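Sorting small household items on a covered table: frequently asked questions

Applies to: the Drekano sorting method, table stage only. For shelves, drawers and boxed storage see the separate pages.

General

What is the table stage for?

Small items from bathroom cupboards, kitchen drawers, sports bags and hall tables tend to end up together in one box. The table stage spreads the contents of that box over a flat surface so each item can be identified, checked and given a storage place. Nothing is cleaned or repaired at this stage, and nothing goes straight from the box to the bin.

What counts as a small item?

Anything that can be lifted with one hand and weighs under 500 g. Heavier items go on the floor mat beside the table and are recorded on the same sheet.

How should the items be spaced?

Leave at least a hand's width between them. Exact rows are not needed. A typical layout has flat and light things towards the back and anything that can roll towards the front, where it is easier to stop. Tennis balls are the usual case.

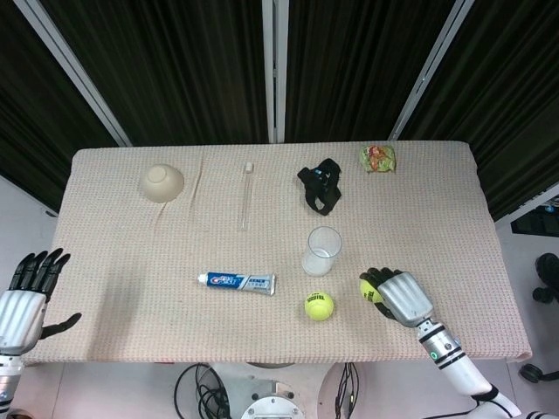
The cloth

Why use a cloth at all?

A bare tabletop is noisy, marks easily and gives round items nothing to settle against. A woven cloth with some texture slows rolling and reduces sliding. It does not prevent either. On a table that is out of level, even a heavy waffle weave will not hold a ball, and the table should be levelled first.

Which colour works best?

A pale, plain shade. Pinkish beige is suitable, as are cream and light grey. Dark items such as straps, socks and cable ties show up at once against it. Transparent items are the exception and are dealt with further down.

Do creases have to be ironed out?

No. A shallow crease has no effect on most items. A long raised wrinkle is different: it can tip a tumbler or hide a thin object lying along it. Smooth the cloth by hand from the middle towards the edges before the box is emptied. If a wrinkle returns, keep tall items clear of it.

How far should the cloth hang over the front?

Far enough to cover the table edge in a straight band, and no further than the knees of a seated person. A long overhang gets caught on chairs and pulls the whole layout forwards. The Fostby cloth, which we supply with the hire kit, measures 58 cm longer than the tabletop and is folded under at the back.

Can the cloth be washed with other laundry?

Yes, at the temperature on its label. Shake it outdoors first. Allow for slight shrinkage on the first wash.

Placing particular items

Should bowls go upright or upside down?

Upside down. The rim gives a wider footing than the foot ring, and small parts cannot collect inside. A small cream bowl, for instance, sits rim down at the far left of the table with its foot ring showing. Check the inside for chips before turning it over.

And cups?

Cups and tumblers stand upright unless they are very light. They are checked from above, so the base has to be visible. A frosted or white base in a clear cup can be mistaken for residue. If in doubt, lift the cup and look at it from below before writing anything on the sheet. 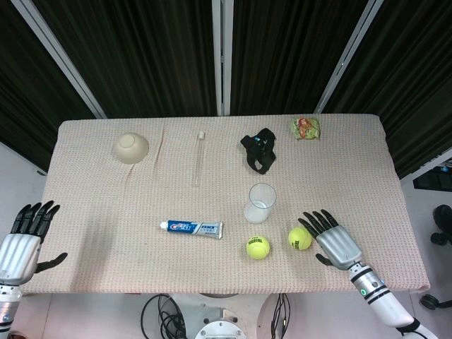

Photo: Caoimhe Gallagher / Molora

Where do clear tubes go?

Flat on the cloth, lengthwise from back to front, with the stopper or open end away from the person sorting. Clear tubes are the items most often missed. The weave of the cloth shows straight through the wall, and only the highlights along the sides give the tube away. Move a lamp to one side if the outline cannot be seen from a seated position. Do not stand tubes inside a cup to make them easier to find; they scratch it, and both items then get recorded as one.

What if the tube might be glass or might be plastic?

Treat it as glass until it has been picked up and checked. Record the material only after handling.

Do part-used toiletries stay on the table?

Yes, provided the cap is closed. Toothpaste is laid on its side, cap pointing left, with the printed face up so that the brand and any other wording can be read. The crimped end carries the batch or expiry mark on many brands, so leave it uncovered. A tube whose packaging is in a language the sorter does not read is recorded by brand name and colour. "Crest, blue and silver" is an acceptable entry.
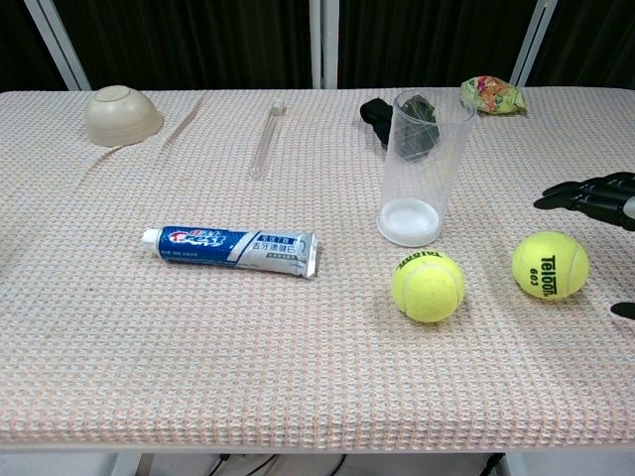

Molora Household Sorting Team

Is food allowed?

Sealed snack packets only, placed near the back edge. Opened packets go to the kitchen. Shiny wrappers reflect overhead light and can be hard to read, so turn the packet until the printing is clear. Crinkling alone does not mean a packet has been opened; check the seams.

How should straps and other soft items be placed?

As they come out of the box. Uncrumpling a black strap or a loose piece of cloth takes time and does not help until its use is known. Keep soft items from leaning on cups or covering anything smaller. If a dark item cannot be named after a short look, enter it as "black, soft, unknown" and return to it at the end.

Do tennis balls need separating by brand?

Only if they are going to a club or school. Turn the lettering upwards in that case, for example "Teloon", and record it. 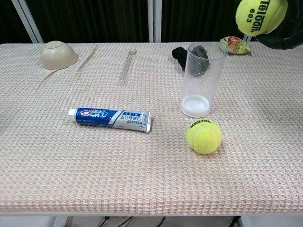

Otherwise a single entry for balls is enough. Worn balls are kept in the same group as good ones until the table has been cleared, then tested on a hard floor. Wet balls should be dried before they come anywhere near the cloth, as the felt can leave a yellow mark on pale weaves.

Recording and clearing

Which list should I use for item names?

The Kinsella list, revised in June. It has 479 entries and is printed on the back of the recording sheet. The previous edition used "beaker" for every drinking vessel without a handle; this has been split into "cup, clear" and "tumbler, other". Old sheets do not need correcting.

In what order is the table cleared?

Breakable items first, then anything that rolls, then packets and tubes, then soft items. The cloth comes off last. Do not gather the corners and lift it with items still inside.

Can two people work at the same table?

Yes, with one recording and one handling. Swapping roles part way through is the main cause of double entries.

Who deals with queries about the sheet?

Themba Mathebula for recording, Ailbhe Fitzgerald for cloths and hire kits. Hire kits are returned to the side entrance before 4 pm, with the cloth folded and the unused sheets in the front pocket.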